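Bakery helper wanted for the early shift at Ciobanu

Hi there! I'm Annick Perron and I run the kitchen at Ciobanu, the bread and pastry shop on the corner across from the old post office. We're looking for one more person to join us on the morning shift, starting in August, and I'd much rather tell you about the job myself than post one of those ads that could be for any place in the country.

So, the hours. They're early. We start at 4 in the morning and you're out the door by noon, which some people hear as a threat and other people (me!) think is the best part of the whole deal. You get your afternoons. I pick up my kids, I garden, I take a nap on the couch with the dog. But you do have to be the kind of person who can go to bed while it's still light out, and if you've never tried that, please think about it before you write to me.

The work itself is shaping, proofing, loading the deck oven, and a lot of cleaning in between. We make sourdough, a seeded rye, rolls, and a braided sweet loaf we call the Flikari that has a bit of a following in town. On a big market morning we'll turn out some 700 rolls, and your forearms will know it. Flour bags are heavy and we do use a cart, but you need to be OK with lifting and with being on your feet.
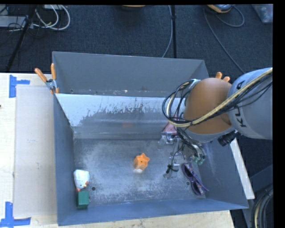 You don't need a baking degree. I don't have one. What I would love is somebody who has worked in a kitchen of any sort, even a school cafeteria or a pizza place, and who already knows how to move around other people with hot trays. I can teach you how to shape a loaf in a couple of weeks. Teaching a person to call out "behind you" takes a lot longer!

You'd be working mostly with me and with Geert Bakker, our oven man (yes, he's heard the joke about his name, and yes, you may make it once). Geert has strong feelings about steam and about which radio station goes on before sunrise. There are 4 of us in back and a couple more out front, so it's a small crew and we eat breakfast together at 8, when the first big bake is out. Breakfast is on the house and so is a loaf to take home every day you work.

Now the money part, because I hate when ads skip it. Pay is $599 a week during your first two months, for a full-time week, and we sit down after that and talk about a raise. You get paid vacation, plus we close the whole shop for a week in winter and you're paid for that too. We cover aprons and laundry. Shoes are on you, so please buy good ones with a grip sole.

A few other things I get asked a lot. There's no bus running at that hour, so you'll need a car, a bike, or a place close by. Parking behind the shop is free. We can't work around a serious wheat allergy, I'm sorry to say, there's flour in the air all morning long. If you have a second job or classes in the afternoon, that's fine with me as long as you're getting enough sleep. And if you can only do part of the week, write anyway and tell me which mornings, we may be able to split the job between two people.

To apply, stop by the shop after 10 in the morning, when things calm down, and ask for me. Or leave a note at the counter with your name, your phone number, and a few lines about where you've worked. A resume is nice but a page in your own handwriting is just as good. If we both like the idea, I'll ask you in for a paid trial morning, so you can see how it feels and we can see if you laugh at Geert's stories.

I'm keeping the ad up until we've found our person. Come say hello, and try the rye while you're at it!

Annick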